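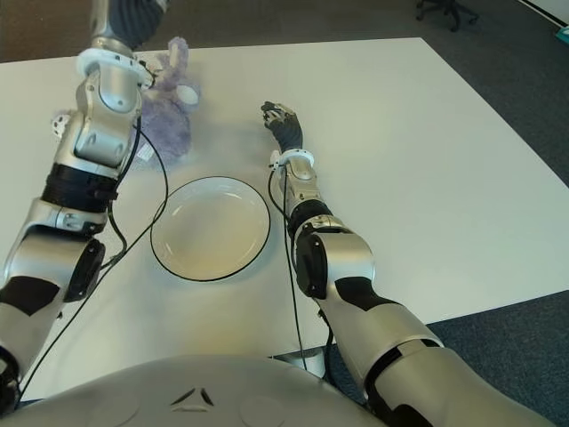 3. What people did with autocorrect

I'll be upfront that I went into this part of the study expecting people to hate autocorrect. I certainly do, at least on the days when it turns a perfectly good surname into a piece of fruit. So I was a bit surprised by how the logs from Drendholm looked once I had cleaned them up (which took most of June, and I'm still finding stray tabs).

3.1 Where the corrections came from

The writing logs cover 1439 documents, all of them typed in the Flania editor with its default settings left alone. I threw out anything longer than 3000 words, mainly reports that had been pasted in whole from somewhere else. Pasted text never passes through autocorrect in Flania, so it would have made the feature look much quieter than it is.

I kept three kinds of correction apart: spelling fixes, capital letters, and what I ended up calling "shape changes" – straight quotes going curly, two hyphens becoming a dash, a typed fraction shrinking into a single character. Figure 4 gives the path a keystroke takes through all of these before it lands on the page.

Figure 4. Order of correction rules in the Flania editor. Spelling runs first, then capitals, then shape changes.

3.2 Undoing things

Spelling fixes were mostly left in place. People type "teh", it becomes "the", and off they go to the next word! Capital letters were another story. Anyone writing lists, bits of code or part numbers ended up fighting the editor line after line, and most of them did it the hard way, by going back with the arrow keys and retyping the letter. Hardly any of them pressed undo, even though one press would have brought back what they typed and kept everything else.

I asked the Vernon office about this, where the same editor is used for parts catalogs, and the answer I kept getting was that undo felt risky. They thought it would wipe out the whole sentence. I can see why, too, as older versions of the editor did exactly that, and habits hang around for a long time after the software has moved on.

Shape changes fell somewhere in the middle. Curly quotes went unnoticed until a file was sent to Khattak for typesetting and came back with odd symbols all through it, and then of course everyone noticed at once.

3.3 Turning rules off

The switch for each rule sits two menus down, under a heading that says "Proofing" in one version and "Typing" in the next. I went looking for it myself and gave up the first time (I was in a hurry, but still). Among the people who did find it, the usual move was to switch off the whole feature, spelling included, and then carry on making the typos it used to catch. I had hoped to see more picking and choosing, and Section 4 goes into what happened when we moved the switches into the right-click menu.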